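Section 4: Placing the Humidifier and Filling It for the First Time

Read this section before you plug in the Cillden room humidifier. If you have the larger Drornorness tank, follow the same steps but use the fill line marked on the inside of that tank.

4.1 Choosing a spot

1. Pick a level, hard surface at least 26 inches above the floor. Mist released lower than that tends to settle on the carpet before it spreads.

2. Keep the unit 3 feet away from walls, curtains, bookcases and electronics.

3. Do not place it over a heating vent or under a ceiling fan. Moving air confuses the humidity sensor on the back of the base and the unit will run more than it needs to.

4. Check that the cord reaches the outlet without being stretched. Do not use an extension cord.

Note: A bedroom dresser is fine if the top is sealed. Bare or waxed wood can mark. Use the drip mat packed under the base.

Caution: Paper goods close to the nozzle soak up moisture. Keep tissues, books and mail on the other side of the room, or on a separate table.
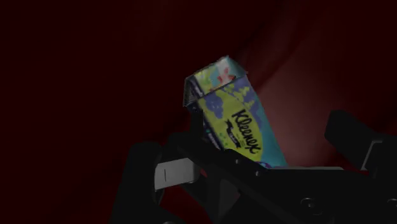

Mayu Miyazaki wrote in to say that the 3-foot rule is hard to keep in a small bedroom, and that she had better results turning the nozzle toward the open doorway and running the unit on Low all night. Her room held steady and the windows stayed clear. We have added her setting to the table in Section 7.

4.2 Filling the tank

1. Switch the unit off and unplug it.

2. Lift the tank straight up by its handle. A little water may run from the valve, so have a towel ready.

3. Turn the tank over and unscrew the cap counterclockwise.

4. Rinse the tank twice with cool water. Do not use soap for this first rinse.

5. Fill to the line. Use distilled water if you can get it. Tap water will work, but it leaves white dust on dark furniture and shortens the life of the filter.

6. Screw the cap back on until it stops. Check that the rubber ring is flat all the way around - a folded ring is the usual cause of leaks.

7. Set the tank on the base and wait until the bubbles stop.

Caution: Do not add oils, vinegar, menthol or perfume to the tank. They attack the valve and are not covered by the warranty.

4.3 First run

1. Plug in the unit and press Power. The light turns green.

2. Press Mist until the display shows Low. Leave it there for the first hour.

3. Press Target and choose a humidity level. Most people are comfortable between 40 and 50 percent. Go lower in very cold weather to keep water from forming on the windows.

4. Close the door to the room. The reading on the display will drift up and down at first. Wait for it to settle before you change the target.

If the display shows E4, the tank is not seated. Lift it and set it down again. If E4 comes back, clean the small float in the base with a cotton swab.

4.4 Dry air and what to expect

Heated rooms in winter can feel scratchy in the nose and throat, and a humidifier may ease this. It does not treat colds or allergies. If someone in the room has asthma, ask a doctor what level to use before setting the target above 45 percent.

Wipe nearby surfaces after the first night. If they feel damp, lower the target or move the unit farther into the open.

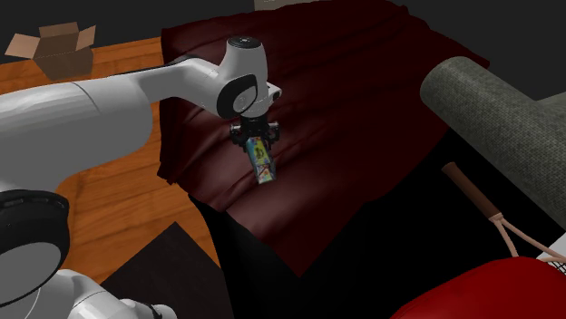
Fig. 4-2. Tabletop with cloth cover. Check any cloth for damp before each refill.

4.5 Filter

The Sachdeva filter, part number 411, is already installed. It is rated for 3000 hours with distilled water. With hard tap water, expect much less. The filter light comes on when it is time for a new one. Hold Power and Mist together to reset the light after you change it.

Do not wash the filter. Order replacements through Plileseck and have the part number at hand, as the older filter looks the same but sits too loose in the base.

Setup steps revised February 20, 2021, by Itsuki Kamata. For storage over the summer, see Section 9. Units put away wet and opened again in August will smell, and the tank will need the full cleaning described there.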